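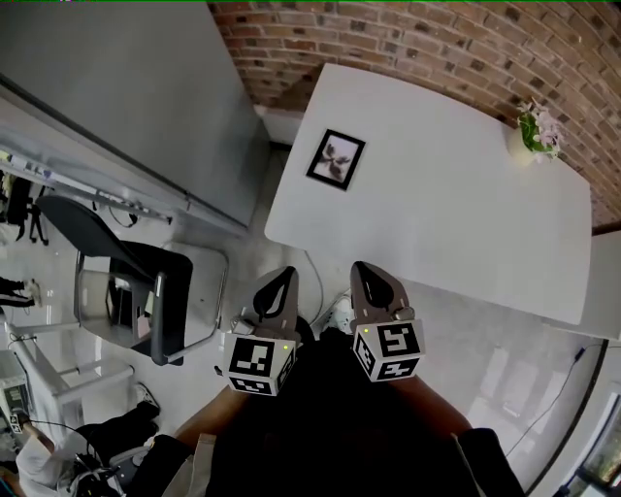
How much blank space should you leave around a small picture? Two inches on every side is a good place to start, and a bit more at the bottom if you like the old-fashioned look.

I got that from Nabil Semaan, who has been framing pictures in Rutherford for 19 years and who talks about mat board the way my uncle talks about baseball. His shop is called Guko and it's narrow enough that you have to turn sideways to get past the counter. I went in with a page of questions and a postcard my grandmother sent from the coast, and I came out two hours later with most of the questions unasked (the postcard stayed behind, more on that below).

I started by asking what people bring in most. I figured diplomas. "Diplomas used to pay the rent," he told me. "Now it's little stuff. Postcards, kids' drawings, pages out of a seed catalog. A lady brought me a parking ticket and I put it in walnut." Had she paid it first? He hadn't asked.

Little stuff, according to Nabil, is harder than big stuff. A poster hides a lot. If you're off by a sixteenth of an inch on a poster, who's going to see it? On a postcard it's all you see. He cut a window in a piece of scrap to show me, nice and slow with the blade leaning over, and then cut another one the slightest bit crooked and laid them next to each other. I picked out the bad one right away, and I can't hang a calendar straight.

"Your eye is very good," he said. "Everybody's eye is very good. It's the hands."

We got onto money, and I'd been nervous about asking. He didn't mind at all! The most expensive thing on the wall that afternoon was a big map with museum glass, ready for pickup, and it came to $229. My postcard in a plain frame would be a lot less than that. He says people will happily spend more on a dinner they've forgotten by morning, but he also says there's nothing wrong with a frame from a discount store, as long as you throw out the cardboard that comes in the back of it.

That cardboard is his big subject. Cheap backing turns brown and the brown creeps into the paper, and so does cheap tape. He keeps a folder of disasters under the counter and he loves showing it off – a wedding invitation with a stripe across it like a tea stain, a watercolor stuck down with the tape you'd use on a birthday present. "Hinges," he said, tapping the watercolor. "Two little paper hinges at the top, wheat paste, and let it hang. Paper wants to move. You glue it flat and it fights you." I wrote *paper wants to move* in my notebook and underlined it, and then I went home and looked at everything I've ever glued flat. It's a lot of things.

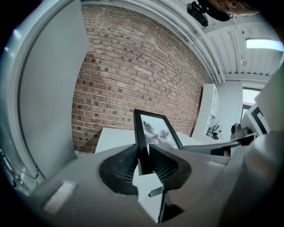

Annag Guthrie thinks all this talk about mats scares people off, and told me as much when I ran the whole thing by her: put the picture in a frame, put the frame on a nail, and if it bugs you in a year, change it. She has prints going all the way up her stairs, half of them with no mat whatsoever, and she'd like it known that they look fine.

I took that back to Nabil over the phone. He laughed for quite a while. "She's right about the nail," he said. "People wait too long. I have customers, I finish the job in March, I see them at Christmas, it's still in the paper I wrapped it in." His only worry with no mat is the glass sitting right on the picture. In a damp room the two can stick together, and photographs are the worst for it. If you hate mats, ask for spacers, which are skinny strips that tuck under the edge of the frame where they don't show.

I asked him about height too, and I've been passing his answer along to everyone I know. Most of us hang things too high. He wants the middle of the picture at eye level, and over a chair or a desk that means eye level when you're sitting down. Small pictures get lost on a big wall, so he'd put them somewhere you stand still anyway – next to the phone charger, beside the bathroom mirror (good glass, please, and a fan), over the kettle if it doesn't steam too badly. Or lean one on a shelf and skip the nail. He has a tiny etching of a bridge leaning on the shelf behind the register, and it's the one thing in the shop that he won't sell. It's 100 years old, and he got it from the man who taught him to cut glass.

Black frame or wood? I'd been saving that one. He made a face, then said black for black-and-white, most of the time, and keep it thin. For color he holds up four or five corner samples and watches which one the customer looks at twice. "They ask me which I like," he said. "I like the one they looked at twice."

For my grandmother's card I looked twice at a pale maple. The front is a harbor, the back is her handwriting, and I couldn't stand to lose either one, so he's putting glass on both sides and I'll have to hang it in a window or keep flipping it over. He said to keep it out of the sun. So the window's out, I guess, and I'm still looking for a shelf.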